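Storby lab pauses overnight plate runs after gripper fault

A faulty grip setting led a lab robot at Vondbridge to squeeze sample plates too hard for most of a night shift in May, and the company that runs the lab has stopped all unattended runs until the software is changed.

Storby, which tests water samples for towns and farms in the region, said 13 plates were cracked or bent before a technician shut the arm down at 5:40 a.m. Nobody was hurt. The samples were diluted well water and posed no danger to staff, the company said, but 8 customers have been asked to send new ones.
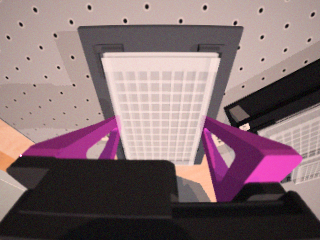 The arm moves plates between holders and a bench instrument, picking each one up by its long sides. According to Inna Kobzar, who manages the Vondbridge lab, the trouble began with an update loaded the afternoon before. It replaced the table of plate widths the controller uses to decide how far to close the fingers. One entry was wrong, so the arm treated a common plate as narrower than it is and kept closing after contact.

A force limit should have caught that. It had been raised in the spring to stop false alarms and was never set back.

"We had two protections and both were off by a little," Kobzar said. "Either one alone would have been an inconvenience. Together they cost us a night's work."

The log shows 147 transfers were attempted on the shift, and 101 were finished without an error. Others ended in a dropped plate or a timeout, and the system retried them without calling anyone. Ansel Okafor, the technician who came in early that morning, said he heard the arm repeating the same move before he saw it.

"It would close, back off and close again," he said. "I hit the stop and then went looking for the log."

The supplier of the control software, Derese, reproduced the fault in a simulated copy of the workstation the next day. Engineers there ran the same pick with the old width table and the new one, then with the force limit at its original value. With the limit restored, the arm halted on first contact every time, said Halyna Pylypenko, a support engineer at Derese. 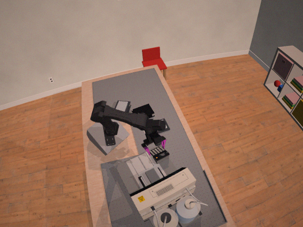 Derese has told its other customers to check both settings before their next run. A corrected table is out now. A second update, due next month, will make the arm stop and send a message after two failed picks in a row — at present the number of retries is left to each lab, and Storby had set no upper limit.

The bench instrument was not damaged. Its loading deck was cleaned and checked for alignment before day work started again. The gripper fingers were replaced as a precaution.

Storby's other site, at Zudarness, uses the same arm but had not yet loaded the update. Marta Romaniuk, who oversees both labs, said night runs will stay off at the two sites until staff have watched a full week of daytime work without a fault. Customers waiting on repeat tests will not be charged, she said.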